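**Employee shares after a listing: do I have to sell anything on day one?**

Posted by Gareth Whiteley

I have worked at Zellus for six years and I hold 3,921 ordinary shares, plus 888 options that have vested but that I haven't exercised. In October we were told the company will list its shares directly on the exchange instead of doing a normal IPO. The email said there is no lock-up for staff. It also said shares have to be "in deliverable form" before anyone can trade them, and gave a link to a portal run by Hebden, which is the transfer agent.

My shares are on a paper statement from when the plan was run by a different firm. I can log in to the Hebden portal but it shows a zero balance. The options show up fine.

What I want to know:

- Do I need to do anything before the first day of trading, or can I leave it all alone?
- If I do nothing, do the options turn into shares on their own?
- Is there a tax bill just from the listing?

I don't plan to sell right away. I'm in the US and file a normal return with my wife.

---

**Glenys Cheetham**

You don't have to sell anything. A direct listing means existing holders can sell to the public if they want to. If you want to hold, you hold.

The zero balance is the thing to fix. When our plan moved from one agent to another, the old certificates and statements had to be matched to people by hand, and anyone who had changed address got missed. I was one of them. Call the agent, don't email. Have the statement in front of you, with the account number from the top right corner and your address from the time the shares were issued. Ask them to confirm in writing that you are on the register as a book-entry holder. After that you need a brokerage account in exactly the same name as the register. My register entry had my middle initial and my brokerage account didn't, and the transfer was sent back. It took 47 days from start to finish, so start now.

Options do not convert on their own. They stay options until you exercise them or they expire. Look in your grant agreement for the expiration date and for what happens if you leave the company.

On tax, the listing by itself usually isn't a taxable event for shares you already own outright. Exercising can be. If any of yours are RSUs, that is different, because some of them vest when the company goes public. Check the paperwork for the word "RSU."

---

**Barry Rudd**

Sell the lot the first morning. They always drop.

---

**Stuart Parsons**

I wouldn't follow Barry's advice without looking at your own situation. Some drop and some don't.

Glenys has covered most of it. A few things to add from when Bedus listed, where I had a small holding of 600 shares.

There is no set offer price in a direct listing. The exchange publishes a reference price the night before, but no one has agreed to buy or sell at it. The first trade can come well into the day and a long way from that number. If you do decide to sell, use a limit order. I put in a market order and got less than I expected.
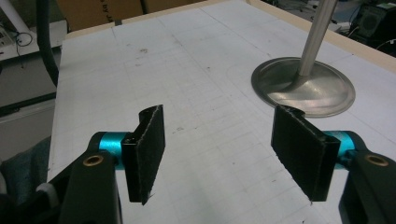 No lock-up also doesn't mean no restrictions. Your company will probably have an insider trading policy with blackout periods, and it can cover ordinary staff in the weeks before results. Ask legal or HR when the first window closes.

For the options, find out if they are ISOs or NSOs. With NSOs the gap between your strike price and the market price is treated as wages when you exercise, and tax is withheld. With ISOs there is no regular income tax at exercise, but the gap can count toward the alternative minimum tax if you keep the shares past year end. I'd pay a CPA for an hour before exercising all 888 of them.

Keep the paper statement even after Hebden fixes your balance. You may need it to show what you paid.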